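Gusis Silver Rounds, Tube of 18

We've carried silver for a long while now, and these plain Gusis rounds are still the ones we like to hand to a first-time buyer – simple, easy to stack and easy to sell on later.
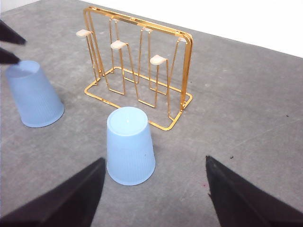

Gold-colored wire rack on a gray tabletop.

Each round comes sealed, and the tube ships insured from our Wostent counter. Order 2 tubes or more and shipping is on us. Prices follow the silver market, so yours is locked in when you check out.
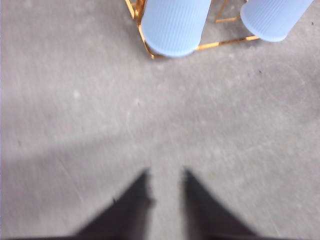 Can I sell my rounds back to you?
We buy them back any weekday at that day's posted price, up to 50 tubes at a time.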